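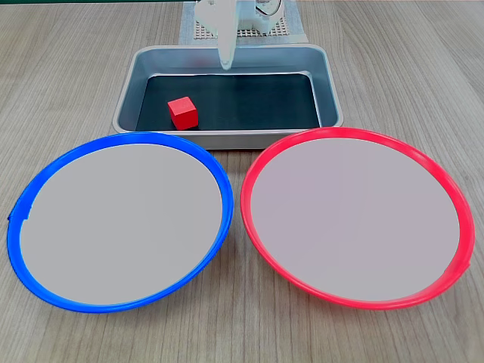

*Metal tray with dark mat and two round plates, one blue-rimmed and one red-rimmed.*

# Skomemon Vehicle Search Set

**Manufacturer:** Zurnstead
**Intended users:** coach operators, tour companies, hotels, museum and monument car parks
**Availability:** supplied to order from the Zerley depot

The Skomemon Vehicle Search Set is a hand-carried kit for checking coaches, minibuses and cars before passengers board and before vehicles enter a controlled area. It is intended for routine searches by trained staff at the start of a working day, after an unattended stop, and at the gates of sites that receive visitors by road.

The set does not detect explosives. It helps a person look carefully into the places where an item could be left: beneath the chassis, inside the wheel arches, behind bumpers, in luggage bays and under seats. Operators who require trace detection or canine search should arrange these separately, in consultation with the police or the responsible security authority in the country where the vehicle is used.

## Contents of the set

- Wheeled inspection mirror, convex, 300 mm across, with shatter-resistant face
- Flat hand mirror on a short handle, for wheel arches and seat frames
- Folding pole with cushioned grip and locking collar
- Clip-on lamp for the pole, with charging lead
- Handheld flashlight
- Numbered tamper-evident seals, 400 to a roll
- Pad of search record sheets
- Shoulder bag with reflective strip

The seals are intended for luggage bays, fuel flaps, battery covers and first aid boxes. Replacement rolls are sold separately and continue the operator's number series when the last number used is given with the order.

## Using the inspection mirror

Searches should begin with the engine switched off, the parking brake set and the driver out of the seat. The searcher walks the outside of the vehicle once before the mirror is used, looking at the ground as well as the bodywork. The mirror is then rolled beneath the sills, starting at the front nearside corner and working in the same direction every time.

On a full-size coach the pole should be extended to its second locking position. The third position is provided for low trailers and should not be used on sloping ground. The lamp must be angled away from the searcher, as glare from the mirror face can hide dark objects against a dark chassis.

Staff should become familiar with the underside of each type of vehicle in the fleet while it is clean and known to be safe. Many operators keep a reference folder for this purpose. A box, wire or strap that belongs to the vehicle is easily mistaken for something added later, and the reverse error is more serious.

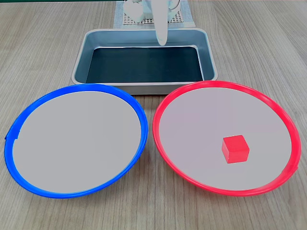
*Blue plate, metal tray and small red cube on a light wooden tabletop.*

## If something is found

An item that cannot be explained must not be touched, moved or covered. Radios and cell phones should not be used close to it. Passengers and staff are to be moved away on foot, by a route that does not pass the vehicle, and the emergency services called from a safe distance. The searcher should remain available to describe the item and its position.

Zurnstead does not set evacuation distances. These are published by national authorities, vary according to the size of vehicle and item, and should be written into the operator's own plan. Space for them is provided inside the cover of the record pad.

The search may be resumed only when the authority attending has released the vehicle. Seals broken during the incident are to be listed on a new sheet, and the original sheet kept.

## Record sheets

Each sheet covers one vehicle and one search. It has boxes for the fleet number, location, start and finish times, seal numbers found and seal numbers fitted. There is a line for the driver's signature as well as the searcher's. Sheets are self-copying, so that one copy travels with the vehicle and the other stays at the depot.

Operators running tours across a border are advised to check how long such records must be kept at both ends of the route. The sheets are available with headings in a second language on orders of 40 pads or more.
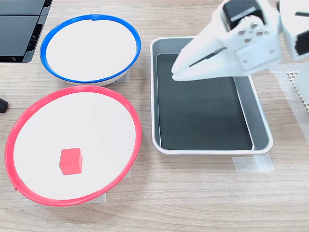 Search training is offered with every first order and is held at the Zerley depot or at the customer's premises. The course takes one day and is normally run on a Wednesday. The morning covers observation and record keeping, and the afternoon is spent on a vehicle with inert objects placed on it by the instructor. Trainees are asked to report an object by what it is, where it is and what stands next to it. "A small red cube inside the red-rimmed bowl, to the left of the metal tray" is a usable report, and would not be confused with the blue-rimmed bowl farther back. "Something in one of the bowls" would have to be asked about again, which costs time when a vehicle is being cleared. The same wording is then practiced with axle numbers, bay doors and seat rows.

Certificates are issued to trainees who complete both halves of the day. Refresher training is recommended yearly, and whenever a new type of vehicle joins the fleet.

## Related equipment

**Morgan Gate Lamp.** A floor-standing lamp for vehicle entrances, giving low, even light beneath the sills. Suitable for sites where coaches arrive before daylight. Requires a mains supply.

**Morgan Lane Mat.** A ribbed rubber mat marking the stopping position for search. Supplied in pairs.

**Skomemon Cabin Pack.** Hand mirror, flashlight and seals only, in a pouch that fits a coach driver's locker. Intended for checks during rest stops and not as a substitute for the full set.

## Care and storage

Clean the mirror face with water and a soft cloth. Solvents will damage the coating. Wheels should be checked for grit after use on unpaved ground, and the locking collar should be dried before the pole is folded. The lamp gives almost two hours of light on a full charge and should be recharged after each shift.

## Warranty and ordering

The mirror, pole and lamp are covered for 2 years against faults in materials and assembly. Seals, record pads and the shoulder bag are treated as consumable items and are not covered. Damage caused by driving over the mirror is excluded.

Orders are accepted from registered companies, public bodies and site operators. Please state the type and number of vehicles to be searched, the delivery address, and whether training is required at Zerley or on site. Spare mirror faces and wheels may be ordered by quoting the number stamped on the pole collar.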